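Gear task, morning session. Typing this between episodes so sorry in advance for speling

We're collecting demos for the planetary-ish assembly. Teleop, one operator, one arm doing the work. Target for the Rolside set is 908 good ones. Currently on 318. Hmm

Resets are the slow bit. Grab gear, seat gear, open, back off, put it all somewhere else, go again. Sigrún is driving, I'm labelling, Troels is asking when lunch is

Wrist view gets saved with every episode, shadows and glare and all – I've stopped throwing those out. If the policy is going to run in this room it can learn this room

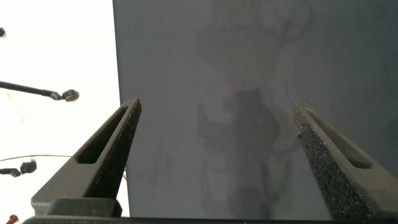
Do you keep the failed attempts too?
We keep them, tagged as fails, in a seperate folder. Fumbles where the operator recovers stay in the main set, those are gold.

Ok so. Rule from Ásdís: no two starts the same. Shift the gear, turn it, swap which one goes first. Feels fussy, but the February set had nearly identical starts all the way through and the policy fell over the moment a gear moved a thumb's width

Also don't hover for ages before the grasp. The model copies hesitation beautifully
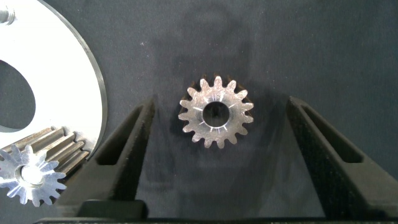

Spur gear, fingers wide open. Wrist cam.

Sigrún's redoing 39 of yesterday's, timestamps drifted between the cameras and I didn't catch it till the evening. My fault, have bought biscuits

Valentin wants the bevel gear in more episodes. Angled teeth, horrible to hold square. Fine, bevel gear it is
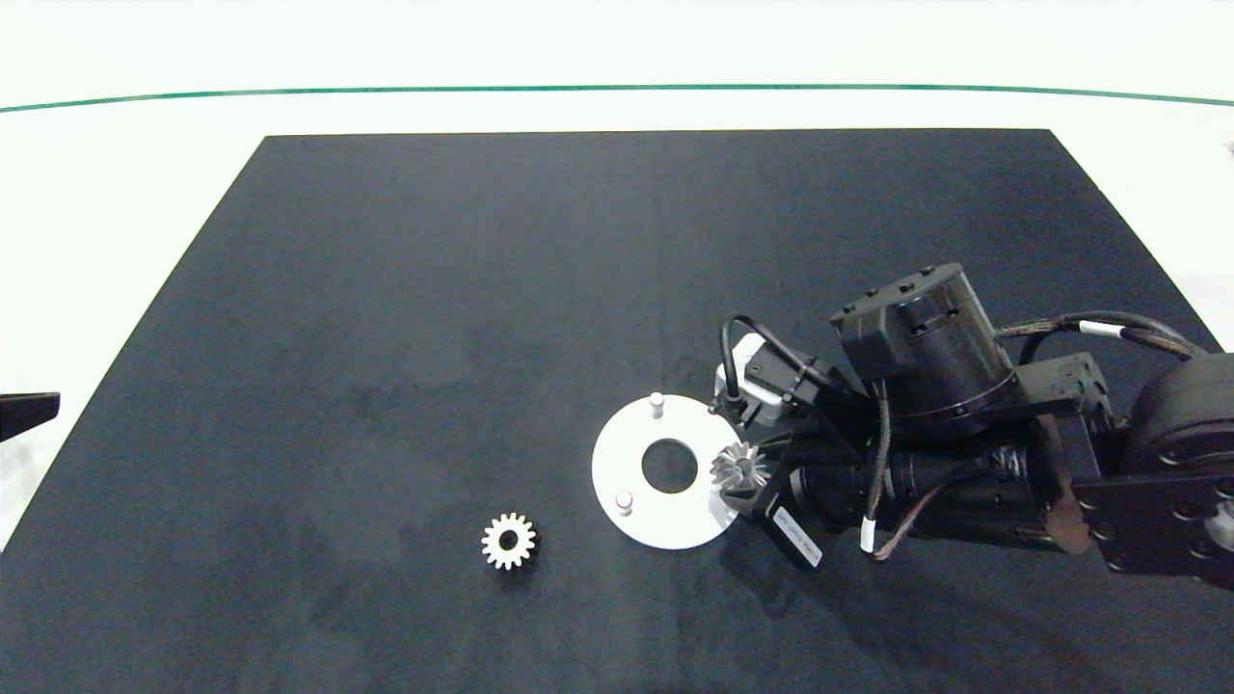 Bevel gear in the gripper, over by the rim of the white plate.

Right, next batch. Mogens reckons 2,258 episodes before he'd trust it on its own. Mogens can come and drive then

More after lunch – upload's crawling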